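Category: Building Acoustics / Research Articles

3.2 Partition layout and measurement positions

The test room at Skerkgate was divided by a single full-height partition supplied under the trade name Nornato. Two mounting conditions were compared. In the first, the panel was fixed to the floor track only; in the second, a soft seal was added along both vertical edges. All other surfaces in the room were left unchanged between conditions.

Sound levels were recorded at 3 positions on each side of the partition, with the source kept in one corner of the sending side. Each reading was averaged over 50 seconds. Readings affected by outside traffic were dropped and taken again in the evening, when background levels were lower. The room model used for comparison was prepared in Nuvis, and wall panels were entered as flat surfaces with uniform absorption. Figure 2 was rendered from a steep viewing angle.

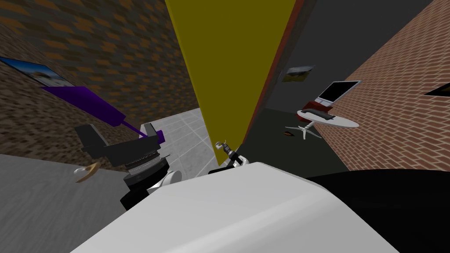 Department of Building Physics, Room Acoustics Group

Figure 2. Simulated view with tall olive-yellow wall panel and dark reddish-brown edge strip.

Edge strips were given their own absorption value in the model, as their surface differs from that of the panel face. Early runs that merged the strip with the panel gave levels on the receiving side that were too low in the upper bands. Splitting the two surfaces removed most of this error. The remaining difference was largest at the position closest to the partition, where the measured level changed sharply with small shifts of the microphone.

Adding the edge seal lowered the receiving level in the middle and upper bands. Little change was found in the low bands, where sound passing through the panel itself outweighs leakage at the edges. The same pattern was reported in the earlier Miranda series, although that work used a heavier panel and a smaller room. Results for each band are given in Section 4, together with the correction for reverberation time.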